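Guides & Downloads > Kitchen Range > Set-up

Grustila Two-Arm Kitchen Kit
Section 4: Rehearsing a pick in Ekine before you risk real groceries

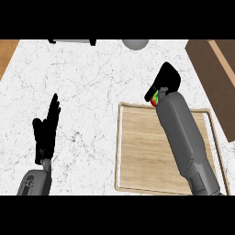 Batista asks whether the rehearsal can be skipped if the arms have already been bolted down. It can, in the sense that a parachute check can. Please do steps 1 to 7 first.

1. Open Ekine and load the kitchen called Grulska. The first load is 1,694 files long and will not be hurried.

2. Check that the right arm has the gripper and the left arm has the hand. If they have swapped, go back to Section 3 and be honest with yourself about the cable labels.

3. Park the left hand upright and open, well clear of the chopping board. It has no part in this exercise, however keen it looks.

4. Choose the small tomato and press Pick. Leave the grip setting at 320.

Note: the setting runs on our own scale. It is not grams, and turning it up does not make the arm try harder.

5. With the tomato held over the board, press Hold. Turn the view and look between the fingers and the fruit from at least two sides. A grip that looks fine from the front can be hanging on by very little.

6. Press Lower. If the gripper meets the raised rim of the board, press Stop, add 4 to the height setting and begin again from step 4.

7. Save the run under a name you will recognise on Saturday. "test2final" is allowed – we can't stop you.

CAUTION: A simulated tomato can be dropped all afternoon at no cost. A real one can't. Keep hands, sleeves and pets away from both arms whenever the power light is on.

CAUTION: Do not copy grip settings from one food to another. The tomato setting is for tomatoes. Eggs have their own page, and it is longer.

If the arm stops halfway and shows a amber light, see Section 9 before pressing anything else.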